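We've been at it since the start of the week out at Castgate, and I can finally say the Usta arm has a proper pile of examples to learn from. Taras Onyshchenko and I split the driving, 20 runs each before we swap, and my shoulders are feeling it! The count stood at 162 when I left last night, eight of them no good (my fault, I bumped the stop button twice and mislabelled the rest). I'd love another 100 before the Stustham crew start training, and Taras reckons we'll do it if the kettle keeps working.
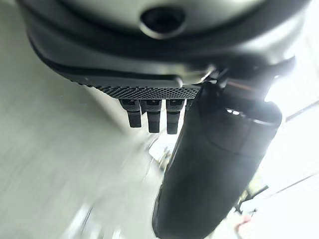

Do the clumsy runs get thrown out?
Only the mislabelled or cut-short ones. A slow or wobbly run stays in.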